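Bench & Arm Forum > Grippers and end effectors > Parallel or multi-finger for a two-arm tabletop cell?

14 posts, 5 members, page 1 of 1

gtrajkovski
Jun 14, 2018
We have two small arms facing each other over one table, and I have to settle on end effectors before the order closes. The choices are the Zorham parallel gripper, two fingers, 87 mm stroke, or the Skirnden, which has more fingers and costs a good deal more. The work is picking up household things, moving them across the table and sometimes handing them from one arm to the other. Nothing heavy. Controller is a Clisero on each arm. Has anyone run both?
Gorazd

jyoti_t
Had the Zorham for two years. It opens, it closes, it holds position when the power drops. Wore out one set of pads. I would buy it again for both arms and spend the difference on a better camera.

qdaher
I'd say the opposite. Two fingers are fine until you want to pick up something round by its side or something flat by its edge. We lost a month making custom fingertips for every object. With the Skirnden we stopped making fingertips.

jyoti_t
And how long did you spend getting the Skirnden to talk to the controller?

qdaher
About the same month, to be fair. But only once.

gtrajkovski
What was the trouble there? The sheet says it works with Clisero out of the box.

qdaher
It does if your firmware is from March or later. Before that the position command is accepted and the force limit is ignored without any error. Check the version number first. Ours crushed a yoghurt pot before we noticed.

ademir.b
Different question, which cameras are you using? I ask because the choice of gripper changes what the camera can see. A wide hand hides the object from above for the last few centimetres. With the thin parallel fingers we could keep one camera overhead and be done. With the bigger hand we had to add a second one low at the side.

gtrajkovski
One overhead at the moment, room for another at the side. Budget for another is less certain.

ademir.b
Then count it in the price of the bigger hand. People forget that.

jyoti_t
Agreed with Ademir. Also cycle time. Our Zorham goes full open to closed in well under a second. I have never seen a multi-finger hand keep up with that.

qdaher
Speed of closing is not what slows a pick down. Failed grasps are. We ran 200 picks with each hand on the same set of kitchen items. Parallel dropped or missed 31, the other one missed 12. Closing speed made no difference to the total time.

jyoti_t
Your items though. If they were all bowls and lids that result was decided before you started. Run it on boxes and blocks and they will come out level.

sheyla_e
We never chose, we fitted one of each, and I think Gorazd should consider it. Our cell was put together under the Sampaio project with the arms on opposite sides of a black table. The left arm has a parallel gripper and the right has one with more fingers. Picture from the current set-up. 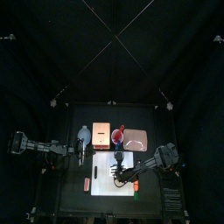
Mixed grippers cost us some extra work in software, mainly because every grasp has to be planned for a particular arm and you can't just mirror the left side's program. Against that, we get both kinds of data from the same table on the same day. Objects go along the back and the front is kept mostly for the cutting board. I would expect the parallel fingers to do well on the copper-coloured box, with its flat sides, and a bottle with a rounded body like the light blue one is where Qusai's argument comes in. The measuring cup can go to either arm if you take it by the handle. My one real complaint is the cable on the right arm. It loops down under the gripper and lies on the board, so any low sideways move has to allow for it. If you order the bigger hand, ask for the short cable and a clip kit.

gtrajkovski
Useful, thank you. Does handing over between the two types work?

sheyla_e
Left to right, yes, most of the time. Right to left is worse. The fingers on the right take up so much of the object that there isn't much left for the other gripper to take hold of. We ended up putting the thing down on the board and picking it up again with the left. Takes over 6 seconds longer, but it is dependable.

ademir.b
Are the walls black fabric for the cameras?

sheyla_e
Yes. Reflections from the room were upsetting the depth readings on anything clear. The clear tray is still hard work. I don't have a good answer for that one.

qdaher
We put a strip of matt tape on the rim of ours. Crude, but the depth camera finds it.

jyoti_t
That's cheating if you are going to publish.

qdaher
We said so in the write-up.

jyoti_t
Fair enough. I still think two parallels is the sensible first order. You can swap one later, the flange is the same on both if you get the 7 mm adapter plate. Buying the expensive one first and finding you didn't need it is harder to explain.

gtrajkovski
The adapter plate settles it, I think. I'll order two Zorhams now and ask for a loan of the Skirnden in the autumn for the right-hand side. Sheyla, could you send me the part number for the short cable?

sheyla_e
Sent you a message.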